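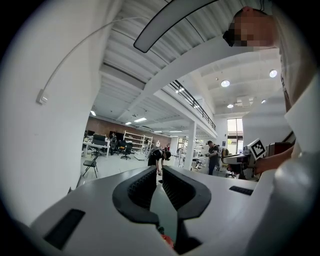 Abb. 1: Beide Handgreifer in Arbeitshöhe. Markertafel am zweiten Greifer nach oben.

4 Einrichten der Handgreifer Tazi, Standort Kurner
Stand: Dienstag, 10. Mai 2022. Ersetzt den Aushang vom Januar.

4.1 Worum es geht
Ab jetzt werden Griffe an der Packlinie Nollska nicht mehr von der Technik programmiert, sondern vom Packteam vorgemacht. Greifer in die Hand, Griff ausführen, Visudis zeichnet auf. Der Arm an der Linie übernimmt später die Wiederholungen. Für die Einführung sind 2.000 Aufnahmen geplant, 346 liegen vor. Wer aufnimmt, packt in der Zeit nicht. Schicht also vorher umplanen, nicht hinterher.

4.2 Vor dem Start
1. Beide Greifer aus der Ladeschale nehmen. Akku prüfen.
2. Backen einmal ganz öffnen, ganz schließen. Hakt was: Greifer weglegen, Meldung an Rory MacLeish.
3. Griffflächen innen mit trockenem Tuch abwischen. Kein Reiniger!
4. Markertafel auf festen Sitz kontrollieren. Schräg ist richtig so, wackeln darf sie nicht.
5. In Visudis eigene Teamnummer wählen. Keine Namen eintragen, auch nicht im Bemerkungsfeld.

Hinweis: Aufnahmen zählen nicht für die Leistungsauswertung. Tempo ist egal. Lieber ein sauberer Griff als drei schnelle.

4.3 Greifer halten und abgleichen
1. Einen Greifer pro Hand. Ärmel zurück, Uhr ab.
2. Greifer so halten, dass die Kamera die Tafel des anderen sieht. Finger nicht vor die Tafel.
3. Kabel nach unten hängen lassen, nicht ums Handgelenk wickeln.
4. Abgleich starten, ruhig halten bis zum Ton. Kommt Fehler 207: Marker nicht erkannt. Meistens verdeckt oder zu steil gekippt. Hand drehen, nochmal.
5. Nach 4 Fehlversuchen abbrechen und neu anmelden.

Vorsicht: Quetschgefahr zwischen den Backen. Nicht mit der freien Hand reingreifen, auch nicht bei ausgeschaltetem Gerät.
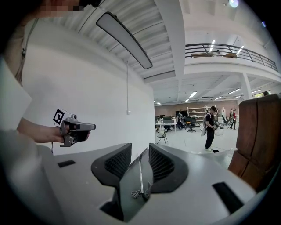
4.4 Aufnahme
1. Taste kurz drücken, Aufnahme läuft.
2. Griff so machen wie immer an der Linie. Nicht extra roboterhaft, das bringt nichts.
3. Teil ablegen, Greifer zurück in Grundhaltung, Taste wieder drücken.
4. Verworfen wird nur, was runterfällt oder abgebrochen wurde. Umgreifen ist ok, bleibt drin.
5. Nach jeder Serie Pause. Greifer sind schwerer als sie aussehn. Wer Schmerzen im Handgelenk hat, hört auf und wird getauscht.
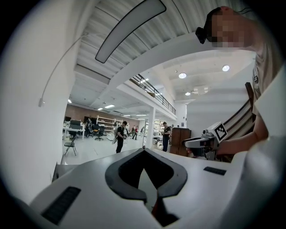 Kolleginnen und Kollegen im Raum gehören mit zur Vorbereitung. Die Kamera am Greifer ist weitwinklig, sie nimmt viel mehr auf als die eigene Hand. Also vorher Bescheid sagen, laut und an alle, auch an die hinten. Wer wie hier mitten auf der Fläche steht und den Kopf unten hat, kriegt den Start sonst nicht mit. Einzelne Stühle wie der schwarze Klappstuhl vor den Schreibtischen: wegstellen, wenn mit beiden Greifern gelaufen wird. Gesichter werden in Visudis verpixelt. Wer trotzdem nicht drauf sein will, sagt das, dann wird gewartet oder anders gestanden. Gilt ohne Begründung.

4.5 Danach
1. Serie in Visudis abschließen, Übertragung abwarten. Vorher nicht ausschalten.
2. Greifer zurück in die Schale, Backen geschlossen.
3. Übergabe ins Schichtbuch: Anzahl Serien, Störungen, wer als nächstes dran ist.

Hinweis: Die Packplätze an der Nollska bleiben bis zur Freigabe voll besetzt. Danach wechseln die Aufgaben (Nachlegen, Sichtkontrolle, neue Griffe vormachen), Einarbeitung siehe Abschnit 6. Fragen dazu an die Schichtleitung, technische Fragen an Rory MacLeish.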